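Clearing the Bed

I put off the bedroom until November, mostly because the bed had turned into a shelf. Anything without a place in the apartment ended up on it during the day and on the floor at night. Laundry, mail, a box of light bulbs, and all the stuffed toys.

The toys were the part I kept avoiding. We moved here from Reddale with two bags of them and never unpacked the bags properly. They just leaked. I would find one behind the headboard, one under the pillow, one in with the towels.

So I started there. I took everything off the mattress down to the gray sheet and made three groups: keep, wash, give away. The give-away group was smaller than I planned. The wash group went in on cold, inside a pillowcase with the end knotted, and air dried overnight. I don't put plush in the dryer anymore. One round on high heat made the fur on an old one go stiff, and brushing it didn't help much.

For storage I had looked at a fabric bin from Vellska, but it has a lid and solid sides, and I wanted something with holes so the toys could air out. I used a white plastic basket we already owned. It's square, it wipes clean, and it can sit on the bed up by the headboard while I sort.

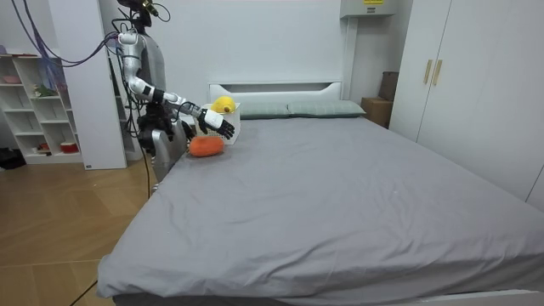

The yellow one is at the basket. The orange one is still on the sheet.

The orange one is the fuzziest of the bunch and picks up lint from everything – I go over it with a tape roller before it goes in. The small ones go on top where they can be seen. Big ones go underneath.

The basket will live on the low shelf by the closet. If it gets full, something has to leave before anything new comes in. I've made that rule before with books and it held for about a season.

Next is the drawer under the bed, which sticks on the left side and has the spare sheets in it.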